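Drying Shrinkage in Lime-Based Repair Mortars: Effect of Sand Grading
Keegan Lavoie
Final report, Building Materials Laboratory
11/06/2020

1. Background

Old brick walls laid in lime mortar are often repaired with mixes that are too strong for them. A hard mortar holds water in the brick and moves it toward the face, where frost and salts do their damage. Lime mortar avoids this, but it shrinks more as it dries, and fine cracks at the joint let rain in. The amount of shrinkage depends on water content, on the ratio of binder to sand, and on the grading of the sand. This project looked at grading only.

The wall that prompted the work is the north boundary wall at Goodall, repointed in two stages with sand from two different pits. The first stage, done with Brerkulau sand, shows few cracks. The second, done with Clivano sand, shows hairline cracks along most bed joints. The mix ratio on record is the same for both.

2. Materials and method

Both sands were oven dried and sieved. Brerkulau is a well-graded sharp sand with a fair share of coarse grains. Clivano is finer and more uniform, with most of the material held on two neighboring sieves. The binder was a natural hydraulic lime from a single batch. All mixes used one part lime to three parts sand by volume, with water added until the flow table gave the same spread.

Sand was weighed out in lots of 2000 g. Prisms were cast in steel molds, covered with damp burlap, and demolded after five days. Length was then read on a comparator at fixed intervals through March and into the following term. A reference bar was read before and after each set. Two prisms broke during demolding and were left out.

A third mix, called Flurnel in the lab log after the pit that supplied the coarse fraction, was made by adding coarse grains to the Clivano sand. It was meant to show whether a poor sand could be corrected on site by blending.

3. Results

The Clivano mix needed the most water to reach the target flow and shrank the most. The Brerkulau mix shrank the least. Most of the movement in all three mixes took place early -- by the second reading, 86 percent of the final shrinkage in the Clivano prisms had been recorded.
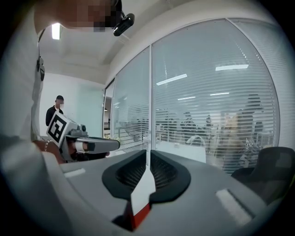
The Flurnel blend fell between the other two, closer to Brerkulau. Its water demand dropped as well, so the effect of grading can't be fully separated from the effect of water content. A series at fixed water content would be needed for that, and the stiffer mixes would be hard to compact by hand.

4. Sources of error

Room humidity was logged but not controlled. It fell when the heating was on, which may have sped up early drying. Comparator readings were taken by more than one person, and small differences in how the prism was seated could account for part of the scatter. Carbonation was not measured. It continues for months in lime mortar, and the later readings probably include some of it.

5. Recommendations

Future repairs at Goodall should specify a sand grading as well as a mix ratio. If Clivano sand has to be used, it should be blended with coarser material and the joints kept damp for the first several days. The cracked joints should be checked again after one winter before any are cut out.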